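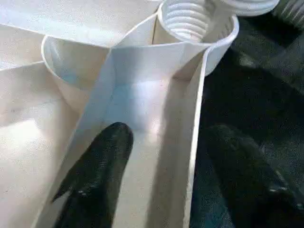
What is in this folder?

Recordings, notes and a handful of stills from the open day we held in August, when we invited people in to watch robot arms handle ordinary household things and, for those who were willing, to have a go at steering them.

Open Day Handling Set, README

Welcome, and thank you for taking the time to read this before opening the files. I know most people skip straight to the data (I do it myself), but there are some odds and ends in here that will save you an afternoon of head-scratching, and I'd much rather you spent that afternoon on something pleasant.

Background

The open day was put on by Welix together with our friends at Filali, who build fixtures and were generous enough to lend us both their people and a good deal of their patience. We had talked about doing something of this kind for a long while, mostly over coffee, and what finally pushed us was the number of neighbors who kept asking what the arms did all day. So we set up on the floor and on a dark work surface, opened the doors at 10 in the morning, and let everybody come and look.

Rostislav Hudec ran the demonstrations and explained each task as it went along. He has a lovely way of talking to people who have never seen an arm up close, and you'll hear plenty of him in the audio if you choose to download it. He also wrote the session notes, so if you come across a remark about lunch in the middle of a log, you know who to thank.

What the tasks were

We picked two families of tasks and stuck with them. The first is paper and light packaging: folded white structures, cups, anything thin that gives way when you press on it. The usual move is to bring one finger inside a fold and leave the other outside, so that the wall ends up between them, and then to close gently. It sounds like nothing at all, and visitors were always surprised at how long an operator would hover before committing. Thin walls bend before they lift, and you learn a lot about a person from how they deal with that.

The second family is furniture on the floor, handled over a sheet of black plastic. These were the crowd favorites by a mile! A stool is a wonderful thing to practice on — it has bars at different heights, gaps you can reach through, and a shape that looks completely different depending on which way you lay it down.
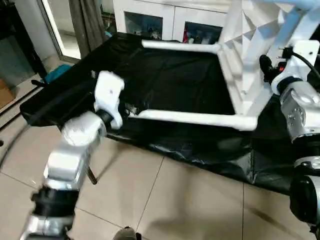 Floor task: plastic stool on its side on the black sheet, with an arm on either side.

How the files are organized

There are 65 episodes in all, and each one has its own folder. Inside you'll find the video from every camera that was running, the joint positions for both arms, the gripper openings, and a short text note. The notes are free-form and uneven. Some run to a full page and some just say "again, slower", and I decided to leave them as they were written.

Of those episodes, 49 were steered by our own operators and the remainder by visitors who signed the release form at the door. Visitor episodes have the word guest in the folder name. They are slower and wobblier, and I'm very fond of them. If you are training on this set you may want to keep the two groups apart, at least at first, and see what mixing them does for you.

The recordings were packed with Fastine, our in-house logging tool, and the reader script in the tools folder will unpack them into plain tables. An episode can hold up to 1,000 time steps, and anything longer was split into two parts with the suffix a or b. Please join them back together before you compute anything that depends on duration.

Things to watch out for

Glare is the big one. We had daylight coming in through a glass door, and both the glossy plastic and the white paper bounce it around. Expect bright patches, and expect detail to wash out on pale surfaces in the close-up views.

The wrist cameras are small and their pictures are soft, with visible compression in the dark areas. Fine creases in the paper can be hard to make out, so please don't use those views for measuring anything.

The plastic sheet is wrinkled and it shifts. We made no attempt to flatten it between episodes, so its edges should never be treated as a fixed reference.

Faces were removed from all released video. If we missed one, please write to us and we'll take the episode down the same day.

Using the set

You're free to use everything here for teaching and research. If you publish something, a mention of Welix and Filali would be kind, and a copy of the paper would be kinder still — we pin them up by the kettle.

Planned for the next version: the Zunero labels, which mark the moment of first contact in each episode. They are half done. Questions, corrections and stories from anyone who came along on the day can go to the address in CONTACT.txt.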